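Lists > Edholm Textile Stewardship > Archive > June > Thread

Subject: Re: Revised intake guidance for the clothing collection
From: Beverley Penrose
To: Edholm Textile Stewardship list
Date: 2023-06-10

Dear colleagues,

I write in reply to Zhuoran Kong's message, which is quoted in part below, and to set out the position of the Collections Office on the points it raises. Members who have not yet read the revised intake guidance are asked to do so before replying. The text is the same as the one posted last month, apart from the paragraph on dark cottons.

Zhuoran Kong wrote:

> I have now read the draft twice and I remain concerned about two things.
> First, the guidance asks every receiving site to log garments individually
> on arrival. At Pruvar we took in 1,396 items over the spring and we do not
> have the staff hours to open a record for each one at the door. We would
> prefer to log by bag and sort later.
>
> Second, the section on indigo and navy goods says they should be kept apart
> from "other stock" but does not say for how long, or whether they may be kept
> together with each other. Our shelving is limited. If every pair of jeans
> needs its own interleaving sheet we will run out of tissue before July.
>
> Could the Office also say whether the Grestik boxes are still approved? We
> have heard both answers.

I will take these in order.

1. Logging on arrival

The Office accepts that logging each garment at the door is not workable for the larger sites. Sites receiving more than 59 bags in a month may log by bag, provided that the bag number is carried over to each garment record once sorting is complete. Smaller sites should continue to log by garment. Aba Ansah has prepared a short form for bag logging and will send it to site leads directly. Please do not adapt the older form, which lacks a field for the donor reference.

The combined register for Pruvar and Lazaridis now stands at 1,790 entries. A number of these are duplicates, created when the same bag was entered at both sites during the transfer of stock. Athina Sfakianakis is working through them and may write to you with questions. Her messages should be answered before any further entries are made against the bags concerned.

2. Dark cottons and color transfer

This is the section that has drawn the most comment, and I am grateful to Aliki Tzavaras for her notes on it. The concern is a simple one. Unwashed or lightly washed indigo denim gives up color when it rubs against other cloth, and it does so more readily in a damp room. A pale cotton shirt stored under a pair of new jeans can pick up a blue shadow along every seam, and that shadow is often difficult to remove without also weakening the shirt.

The draft said that dark goods should be kept apart from "other stock." The revised wording will read "kept apart from white, cream and pastel stock." Dark goods may be stored together. Interleaving tissue is required only where a dark garment has contrasting trim, a printed panel or a pale lining. I hope this answers the concern about supplies at Pruvar.

The rub test remains part of intake for all blue and black denim. Use a clean white cloth, dampened with plain water, and rub an inside seam allowance ten times with light pressure. If color comes away, mark the record "transfer" and wash the garment separately before it joins the general stock. If no color comes away, no mark is needed. The test should be done on the inside of the garment in every case. Two sites have been testing on the outer leg, and this practice should stop.

3. Folding and shelf order

Jeans should be folded in half lengthwise and then brought up into a tall rectangle, with the waistband on the outside so that the size label can be reached without unfolding. Fleece and heavy knits should be folded loosely. Pressing them flat to save space leaves creases that do not always steam out, and the pile along the fold wears sooner than the rest. Navy and dark blue pieces may share a surface or a shelf, as the revised wording permits.

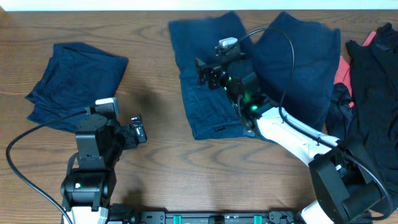

4. Boxes

The Grestik boxes remain approved for folded cottons and denim. They are not approved for wool, and that is the likely source of the two different answers. Wool should go into the vented crates held at Lazaridis, which may be requested in lots of 16. Requests should be sent to Athina Sfakianakis with the name of the site and the date by which the crates are needed. Sites that already hold wool in Grestik boxes need not repack at once - it will be enough to do so at the next scheduled shelf check.

I would ask that boxes not be relabeled with marker over the old label. Remove the old label first. We have had several boxes returned this season with two site codes showing, and each one had to be opened and checked against the register.

5. Repairs

The guidance does not change the present rule on repairs. Missing buttons, open seams and broken zippers may be repaired on site. Frayed hems on denim should be left as they are unless the fraying has reached the stitching line. Anything that needs a patch goes to the mending bench at Edholm with a slip pinned to the waistband or collar. Slips should be pinned and not taped, as tape residue has to be cleaned off before the garment can be washed.

Next steps

The revised text will be circulated to this list before the end of June. Members who wish to propose changes to sections 1 through 4 should send their exact wording to me, with the number of the section in the subject line. General comments are welcome on the list but will not be treated as proposals.

The question of summer storage temperatures, which Aliki Tzavaras raised in a separate thread, will be dealt with there. I would be grateful if members did not bring it into this one.

With thanks to all who have taken the time to comment,

Beverley Penrose
Collections Office, Edholm

16 comments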